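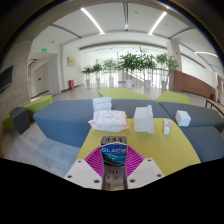

Could we please have the sewing evening back on a Thursday, one of the regulars wrote on the feedback sheet, because the bus to Tindale stops early on the other nights and she'd had to leave with half a zip in. So that's the first bit of news: we've moved it back, and numbers picked up again straight away!

Jan 17, 2023

This is my second update on the Tindale Mending Evenings grant, covering August to the end of the year. I'll try to keep it shorter than the last one (sorry about that).

We ran every session we'd planned apart from 2, both lost to the heating packing up at Brito Hall. People brought in 66 items over the period and 58 of them went home mended. The ones that didn't were mostly coats with linings past saving, plus a tent, which I did try. Trousers are still far and away the commonest thing, nearly always hems or pockets, and I've got very quick at pockets.

The beginners' course went better than I'd hoped. We had 7 people on it and they all finished, and a couple have started bringing in mending for their neighbours, so I'd love to run it again in spring with an extra week on darning. Everyone wanted more darning. I only gave it one evening and we barely got past the heel of a sock.

Money next. We're a little under on hall hire, thanks to the cancelled nights, and a little over on thread and needles. The Lunesora thread cost more than the sort I'd put in the budget, but the cheap reel I tried first kept snapping on denim and I got fed up with it. If you're happy for me to move the hall saving across to materials, the two come out nearly level. Could you let me know by email? I've kept all the receipts and they'll come with the final claim.

What hasn't worked is the drop-in for teenagers. I put up posters at the school and the library and hardly anyone came, and I think teatime on a Friday was a daft choice on my part. I'd like to try a Saturday morning instead, with patches and badges, and see how we get on by Easter.

The next session is on customising old shirts and it's already full, so I've started a waiting list.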